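讲稿备注:自行车比赛的装备检查,从车队技师的角度
2020年6月22日,Wolham自行车俱乐部,晚间讲座

开场先问候大家。我的中文是在工作以后学的,如果有的词用得不准确,请大家当场告诉我。

今天讲的是比赛前一天晚上的车辆检查,不讲训练,也不讲战术。我在Treltamard车队做了几年技师,下面的顺序就是我们车队现在使用的顺序。

先讲Polyxeni Balaskas的车。去年10月她在Pindeditz的公路赛上用的是52齿的大盘,后面配十一速的飞轮。路线有两段短坡,她本来想换小一点的盘,试骑以后决定不换。(这里停一下,问有没有人骑过这条路线。)
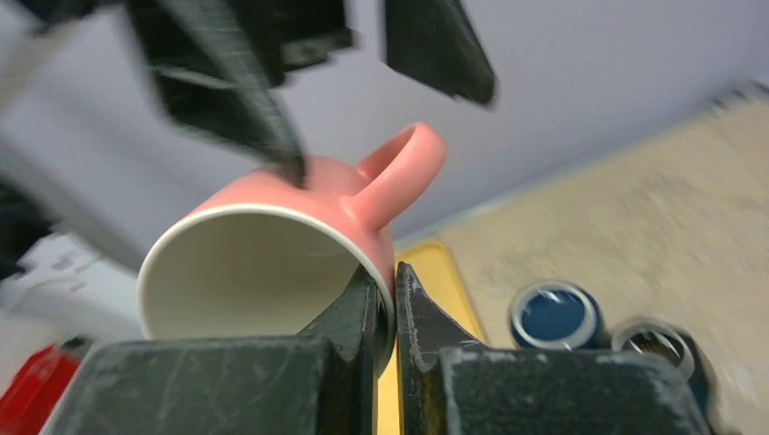 第二部分:传动系统

链条先量,再洗。量的时候用链条尺,在三个不同的位置各量一次。Polyxeni的链条骑了3,000多公里才换,我认为已经太晚,她不同意,我们到现在还在争论这件事。

清洗以后要等链条完全干,然后上油。每一节滴一滴,转动曲柄,放一个晚上,早上用布擦掉外面的油。很多人的错误是油上得太多,灰尘都粘在上面。

后拨的调整:先看尾钩直不直,再动螺丝。尾钩如果弯了,怎么调线都没有用。Akbari赛段那次,我们在停车场调了很久的线,最后发现是尾钩的问题。(这个故事讲短一点,上次讲得太长。)

第三部分:轮胎和刹车

胎压没有一个对所有人都正确的数字。要看体重、胎宽、路面和天气。我的习惯是早上到了赛场再打最后一次气,不在前一天晚上打满。外胎要用手慢慢摸一圈,玻璃碎片常常看不见,但是手能感觉到。请戴薄手套。

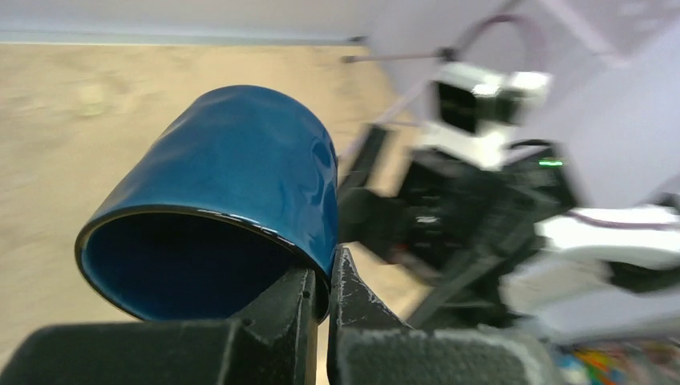
刹车片的检查,我建议把轮子拆下来做,不要只从上面看。刹车片的表面如果发亮,像这只蓝色杯子的釉面那样有白色的反光,就要用细砂纸轻轻磨,或者直接换新的。碟片用专用的清洁剂擦,手指不要碰。装回去以后,在平地上加速再刹车,重复几次,直到声音和手感都稳定。

最后讲扭力。把立和座管的螺丝一定用扭力扳手,碳纤维的零件尤其要小心。数值以零件上面印的为准,不要凭记忆。

提问时间。可能有人会问去年的爬升,答案是全程1,022米。也可能有人问检查一辆车要多长时间,我的回答是50分钟,如果需要换链条就要再多一点。

讲完以后把检查表发给大家,放在门口的桌子上,一人一张。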